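Most snagging, twisting and stretching in a home washer happens in the first few minutes of the spin, when small items wrap around large ones. A mesh bag reduces this by keeping small items in a fixed volume. It does not make a delicate item washable. Read the care label first; if it says hand wash, a bag on the gentle cycle is a substitute you use at your own risk.

## Picking the bag

Mesh size matters more than brand. Fine netting holds back hooks, lace edges and lint. Coarse netting lets water through faster and rinses better, but a bra hook will go straight through it and catch on the next thing in the drum.

- Fine mesh: hosiery, bras, anything with lace or loose knit, baby socks.
- Coarse mesh: T-shirts with prints, sweaters, cloth napkins.
- Double layer: underwired items only. A single layer will not stop a wire that has worked loose.

Shape comes second. Flat round bags suit flat items, with the binding around the rim taking the strain. Drum-shaped bags with a stiff rib suit molded cups. Square bags are for shirts, which can be folded once and laid in without a crease across the front.
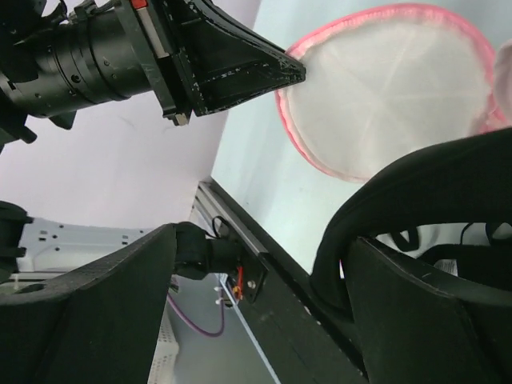 Check the seams before the first wash. Turn the bag inside out and pull gently on either side of the stitching. If you can see daylight between the binding and the net, run a zigzag stitch over it now, with polyester thread. Cotton thread shrinks on a hot cycle and puckers the edge.

## Loading

Fill to half, no more. A bag that is packed tight washes the outside layer and leaves detergent in the middle. Test by closing the zipper and shaking: the contents should move freely from one side to the other.

1. Close all hooks, zippers and snaps on the garments.
2. Turn knits and printed items inside out.
3. Sort by color as you would for an open load. Dye passes through mesh.
4. Put items in flat, without rolling or balling them.
5. Close the bag zipper fully and tuck the pull under its elastic cover, if it has one. If not, a small safety pin through the pull and the binding will hold it. Use a rustproof pin.

Use two or more bags of similar weight in a front loader. A single heavy bag sits on one side of the drum and the machine will either stop to rebalance or skip the spin. A bath towel on the opposite side also works, though it sheds lint on dark items.

## Cycle settings

Cool or lukewarm water is enough for most bagged items: 30 °C on machines marked in Celsius, or "cold" to "warm" on a US dial. Set the spin to 800 rpm or lower. Higher speeds press the net pattern into soft fabrics, and the marks take a good steaming to remove.

Use liquid detergent. Powder can sit undissolved against fine mesh and leaves white streaks, mostly on black. Cut the dose slightly for a small load and choose an extra rinse if the machine offers it. Skip fabric softener with elastic items - it coats the fibers and the stretch goes early.

I kept a log of this from February on, using a plain paper card taped inside the cabinet door. Columns for contents, cycle, spin and result. The card was more useful than the machine manual, which gives one line to mesh bags and advises "suitable bags for suitable items."

## After the wash

Take the bags out as soon as the cycle ends. Wet items left folded in mesh dry slowly and smell by the next morning. Open the zipper over a table or a clean towel, since small socks tend to fall behind the machine otherwise. Leave the bag unzipped and hang it by its loop.

Do not put the bag in the dryer with clothes inside. The outer layer dries, the inner layer does not, and the zipper gets hot enough to mark synthetics. An empty bag can go on a rack; netting sheds most of its water in the spin and needs very little time. 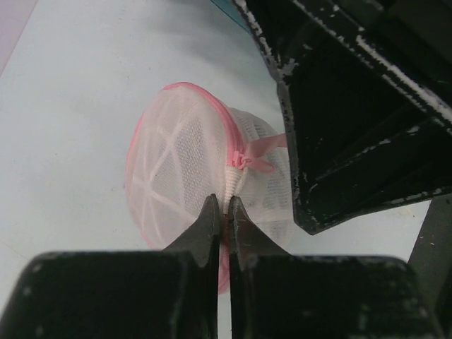 Lærke Hviid wrote in to disagree on the dryer. She has run coarse-mesh bags on the low setting for years with baby socks only, 10 minutes at a time, and reports no melted zippers. Her bags have plastic zippers, and she shakes them out halfway through. For socks alone that seems acceptable, and I have changed my own practice to match, on low heat. For anything with elastic or lace the advice above stands.

She also asked about storing hosiery in the same bag it was washed in. Fine, provided both are fully dry. Fold the bag once and lay it in the drawer with nothing heavy on top.

## Care and repair

Wash the bags themselves every month or so, empty and inside out, on a normal warm cycle with a half dose of detergent. Soap film builds up on netting and slows the flow of water. If a bag feels slick when wet, soak it in a basin with a cup of white vinegar for half an hour and rinse. Never combine vinegar with bleach.

**Small holes.** Anything under the width of a pencil can be closed with clear nylon thread. Work around the hole in a circle, catching sound mesh on every stitch, then draw it closed and knot it twice. Trim the tail short, or it will scratch.

**Long tears.** Sew on a patch cut from an old bag. Overlap the tear by a finger's width on all sides. Iron-on patches do not hold on net.

**Sticky zippers.** Rub a plain white candle along the teeth, run the pull back and forth several times, and wipe off the excess. Pencil lead works on metal teeth but will mark light fabric.

**Split zippers.** If the teeth part behind the slider, the slider has usually spread. Squeeze each side lightly with pliers, a little at a time, and test between squeezes. Plastic sliders crack under this treatment. Replace the bag.

**Frayed binding.** Trim loose threads with scissors. Do not singe them with a lighter - netting melts well before the binding does.

Retire a bag when the net has gone baggy between seams or when it needs a second patch. Old ones still have uses: onions in the pantry, bath toys, clothespins on the line, or a cover for a box fan filter during sanding. Cut off the zipper pull and keep it. They fit most other bags of the same kind, and pulls are the first part to go.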